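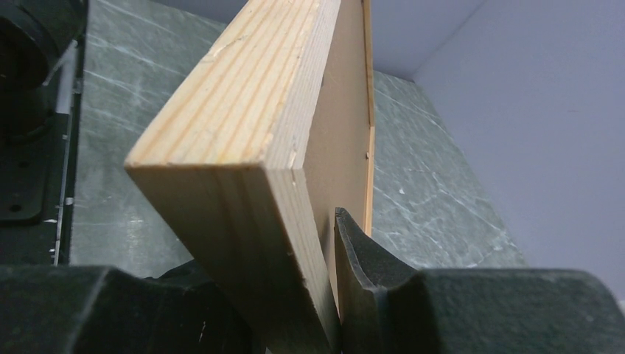
Department of Furniture Repair and Reuse, Parkham

4. Frames and backing panels

4.1 Material

The boards discussed in this section belong to the everyday furnishing of offices and classrooms. They are simple things: a panel, a wooden border around it, and small metal fixings. We collected 149 of them from school stores in Flores and from the workshop of Leneck, a supplier which had kept them as returned goods. Each board was given a number in pencil on the inner side of the border, and its condition was written down before any work was done.

The border deserves more attention than it usually receives. In the literature on noticeboards the panel is treated as the part that wears out, and the wood is hardly mentioned. Our records show a different picture. The corners of the border suffer first, when a board is put down on a hard floor or leaned against a wall. A worn corner does not make the board useless, but it weakens the place where two strips meet, and the panel then begins to move. In the pale pine pieces the damage is easy to notice, as with the chipped end in the piece shown at the head of this section, where the straight grain also helps us to judge in which direction a split may go.

4.2 Handling of the board

All boards were laid flat during the work. Londoño had proposed in an earlier study to work on them upright, as they hang in use, but we found that a small turn of the screwdriver was then enough to shift the whole border.
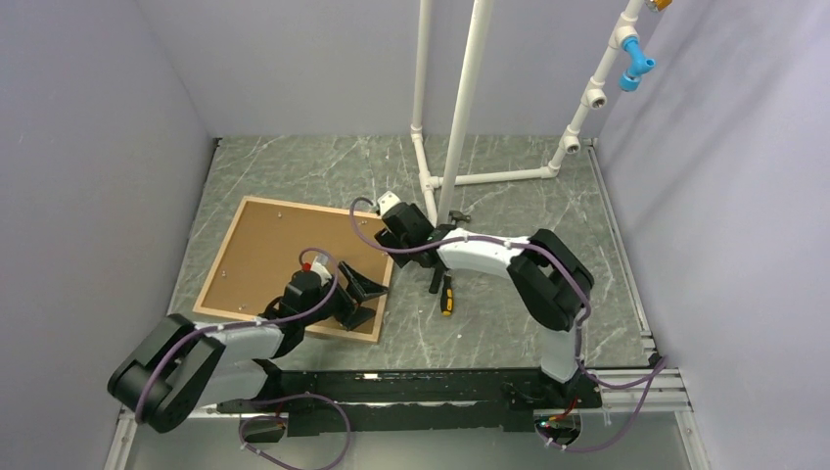
Page last changed: December

The tool was kept on the same surface as the board, within short reach. We did not fasten the board to the surface. A fastened board is more comfortable to work on, but the pressure can hide a loose joint, and loose joints were the main thing we wished to find. The fixings near the corners were examined one after another, always in the same order, and the board was allowed to lie at a slight angle if this gave better access.

When a fixing was found to be loose, it was tightened by hand and tested again after 14 days. If it was loose for the second time, the hole was filled and a new one was made 3 mm further from the end of the strip.

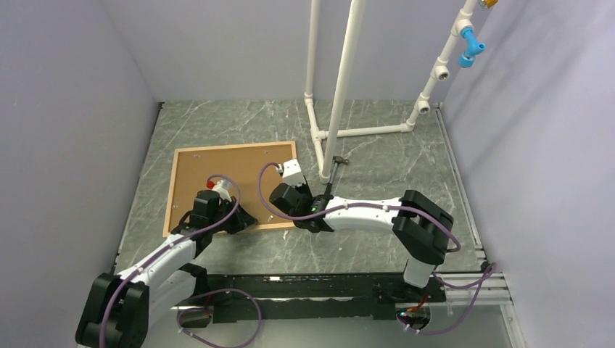

Figure 2. Cork board with light wooden border, lying flat; screw heads near the corners.

4.3 Observations on the two faces

A board has two faces, and they grow old differently. On the cork side we noted mostly pin holes and faded areas. On boards with a plain hardboard back, the marks were fewer but more serious, for they often came from the fixings themselves. A small nail which has been driven too near to the border leaves the panel with little to hold it. Alcides Londoño described the same fault in his work for Edumach, although his boards were larger and had a metal border.

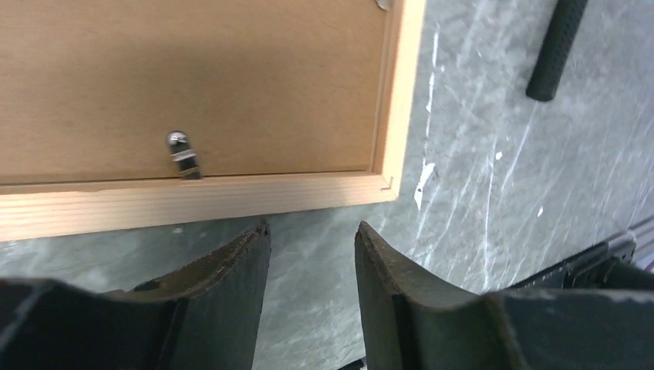 For this reason we measured the distance from the fixing to the inner edge of the border on every board, and also the width of the strip. Wide strips gave better results. The inner corner was checked separately, for a gap there can remain small for years and then open quickly when the room is heated in winter. We could not find a clear relation between the age of a board and the size of this gap. The type of glue may be more important, but in most cases the glue was not known to us and the supplier had kept no record of it.

Two boards were left out of the comparison in Section 5. Their borders had been replaced before they came to us, and the new wood was thicker than the old.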